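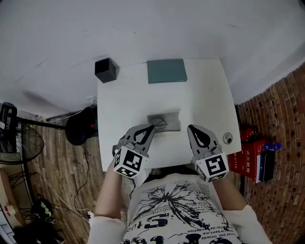

8/12/25
By the Tuesday Visitor

Search this site Search Go Advanced

The open day at the Clolluleck paper mill was billed as a chance to "see how real paper is still made." I drove 60 miles to find out, and I came home with a tote bag, a sore neck and a few doubts.

Parking was in a field. A sign at the gate said tours left on the hour, but the ten o'clock tour left at 10:25 and the eleven o'clock one was folded into it, so we were a large herd going down narrow walkways. Our guide had a headset microphone and we had little earpieces. Mine picked up mostly hiss. I followed by watching which way the people in front of me turned their heads.

The mill makes stationery and art paper under the Menudero name. You may have bought a pad of it. The pitch is that the sheets are made slowly, on an old machine, from cotton scraps, with water from the river out back. Some of this holds up. The machine is old, and it was running, and I could have stood beside it all day. Gray soup goes in at one end and a damp sheet comes off at the other, and somewhere in the middle there's a point where you'd swear it changes its mind about being a liquid. It's loud, it smells like a wet dog, and the floor shakes under your shoes.

The cotton was harder to pin down. We were shown one bin of clean white rag trimmings, nicely lit, with a rope around it. I asked what share of the paper is cotton. The guide said it "varies by line." I asked about the plain writing pad, the one they sell the most of, and was told that the writing pad is a blend. A blend of what, and how much? Somebody would get back to me. I left my email address at the desk and nobody has used it except to send me a coupon.

Then the river. A panel in the hallway says the mill cut its water use by 50 percent. It doesn't say compared with when, or whether that means per ton or in total. If the mill simply made half as much paper, the sentence would still be true. I mentioned this to the man beside me, who said he was mainly there for the lunch.

Lunch was a pulled pork sandwich, and I have no complaints about it.

After lunch came the finishing building, where sheets are cut, sorted and boxed. We were told every Menudero sheet is "inspected by eye." I saw two inspectors at work in the time we were in there, flipping through stacks at a speed that made me wonder what an eye could catch. Maybe a lot. They've been at it for years and I haven't. But I bought a pad in the shop and sheet four has a brown fleck the size of a lentil. You could call that character, and the shop assistant did.

The last stop was a short film in the old boiler house, paid for by Sandhu, the distributor. It was ten minutes of drone shots and piano. The word "heritage" came up so often that the teenagers behind me began coughing every time they heard it. The mill's founding was covered in one line and its two closures weren't covered at all, though a framed newspaper page by the restrooms gives them a full column. Read that page if you go. It was the best thing on the walls.

Was it worth the drive? For the machine, yes. Children under eight won't hear a word and may not like the noise. Wear shoes you don't care about. Skip the "make your own sheet" tent, where the line was long and what you take away is a soggy postcard that needs two days under a heavy book.

There's another open day in September, with free entry again and tickets from the mill office. I'm told the earpieces will be replaced by then. If you get the same guide, please ask about the writing pad.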